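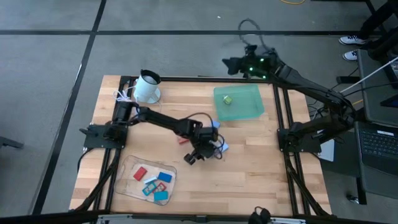
40

CHAPTER 5
Letting by the Week: What Goes in the Listing

I wrote my first vacation rental listing in August, at a kitchen table in Cavville, and it was awful. I went on for 500 words about the sunsets and forgot to say how many beds there were! Guests wrote to ask, of course, and I spent my evenings typing the same reply over and over.

So let's start with the dull stuff, the stuff people want. How many bedrooms? Is there an elevator? Who pays for the electricity, and is the security deposit held in cash or on a card? My friend Santeri Huttunen lets 2 apartments in Kaltier (tiny ones, up a horrible hill) and he puts the hill in his very first line. He gets fewer inquiries than I do and far more bookings.

In this chapter we'll write a listing from scratch, then work out a weekly rate for high and low season. Keep your notes from Chapter 4 handy, you'll need the cleaning costs.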